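Wellex Nursery Linen and Storage Set
Supplied by Kenmont Home Furnishings

The Wellex set pairs a printed bear towel with an olive-green storage basket. It is intended for nurseries, family bathrooms and day care rooms where small linens are folded often and kept within reach.

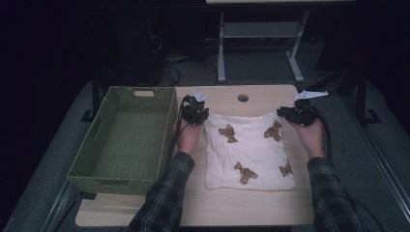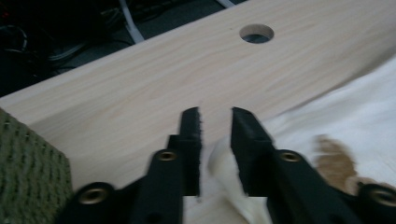
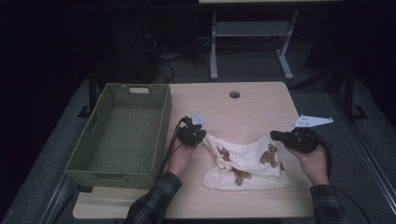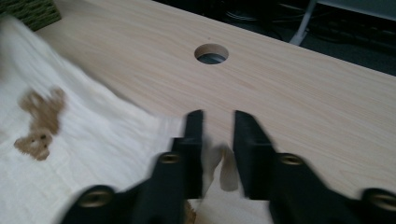
Bear towel and olive basket with the Warna light wood tabletop, which is sold separately.

Towel
The towel has a soft surface with a slight nap and a brown teddy bear print on a pale ground. The bears are drawn in several poses and differ in size. The cloth may be folded into a square for stacking or rolled for use in a shallower drawer. Customers are advised to wash the towel once before first use and to keep it apart from dark items. Fabric softener is not recommended – it reduces absorbency over time.

Basket
The basket is rectangular, open at the top and closely woven in texture. A cutout handle is set into the end wall. Folded towels, washcloths and bibs may be stored flat or upright. The basket should be wiped with a damp cloth and left to air before linens are returned to it. It is not intended for carrying children or pets.

Tabletop
The Warna tabletop has a light wood grain, rounded corners and a round opening near the far edge through which cables may be passed. It is suitable as a folding surface. Standing water should be removed promptly, and abrasive cleaners should not be used.

Ordering
The set is listed under item 54 in the Kenmont catalog. Orders are dispatched within 9 working days. Replacement towels are available in packs of 2. Institutions ordering 11 sets or more may request a written quotation from Kumaresan Shenoy, Contract Sales.

Returns
Unused items may be returned in their original packaging. Questions on care and replacement should be addressed to Balakrishnan Iyengar, Customer Service, at the Krishnan Road office. The office is closed for inventory during the first week of January.

Page last revised 9/28/19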